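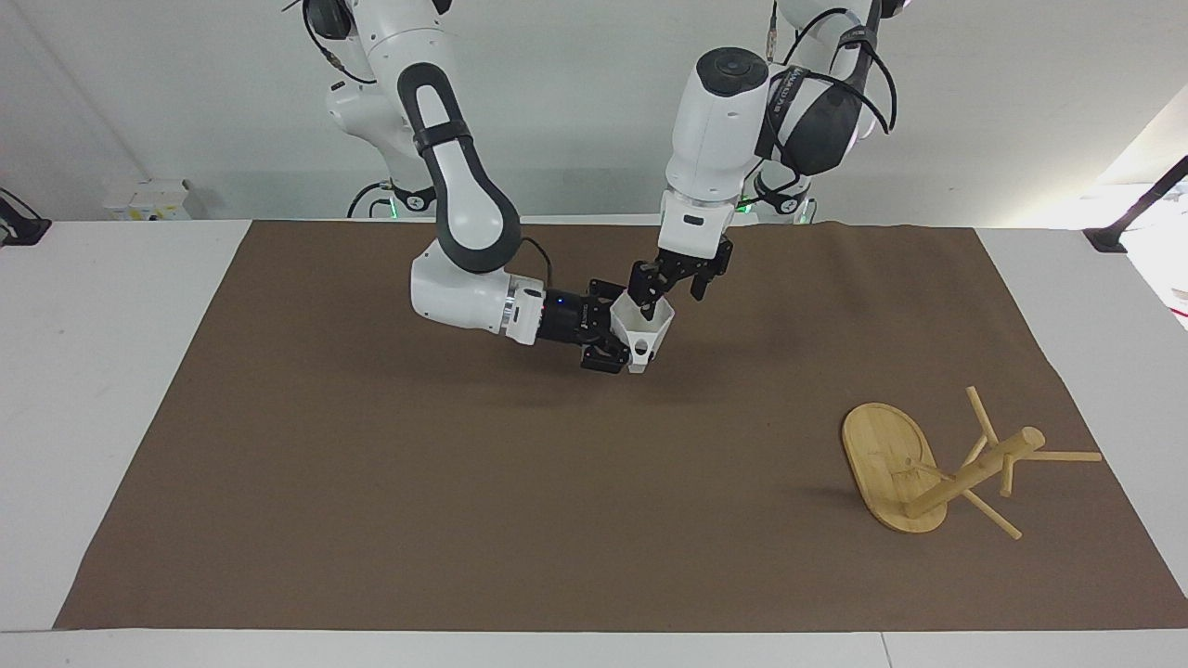

Alvarado Housewares has opened its Small Kitchen Goods Donation Program for the winter season. Details follow in this thread.

1/ We accept clean cups, tumblers, utensil holders and paper towel stands. Plastic, bamboo and other wood are all welcome. Chipped glass cannot be taken.

2/ Stands and holders should be wiped down and fully dry before drop-off. Please keep posts and bases together – separated parts are difficult to match later.

3/ Drop-off points are open at our Skurkdale and Vutcombe locations. Each household may bring up to 15 items per visit.

4/ Last season the program placed 600 items with 66 households. Requests for cups and counter stands were the highest of any category.

5/ Households wishing to receive items may apply at either location. Applications are reviewed within 2 business days. The program remains open through May.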